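Household Textiles and Laundry, Unit 4: Water hardness and washing
Handout for the evening group, Wednesday, January 24, 2018

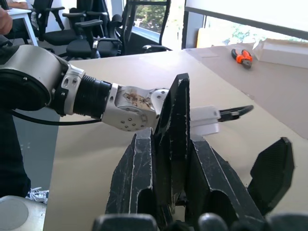 Hard water holds dissolved calcium and magnesium, picked up as rain passes through chalk or limestone. Soap reacts with these and forms scum, which settles in the cloth and turns whites grey over time. Synthetic detergents cope better but still lose some of their strength.

Terms to know
Temporary hardness: removed by boiling. Leaves scale in kettles and on heating elements.
Permanent hardness: stays after boiling. Needs a softener or washing soda.

Worked case: Skarnberg and Enberg
The two villages take water from different sources. The Enberg supply was measured at 284 mg per litre (as calcium carbonate), the Skarnberg supply at 172. Both count as hard on the scale we use -- Enberg falls well inside the band, Skarnberg closer to the bottom. A household moving from one to the other should check the dose table on the packet again.

Common mistakes
Adding more powder when the drum is overfilled. The cloth needs room to move.
Using fabric softener on towels every wash. They take up less water afterwards.
Mixing up softener for water with softener for fabric -- this came up in several of the September papers.

Reading for next week: Jansen, chapter 2, up to the section on enzymes. Bring the dose table from whatever you use at home.

Questions about marks go to Sanne Van den Broek.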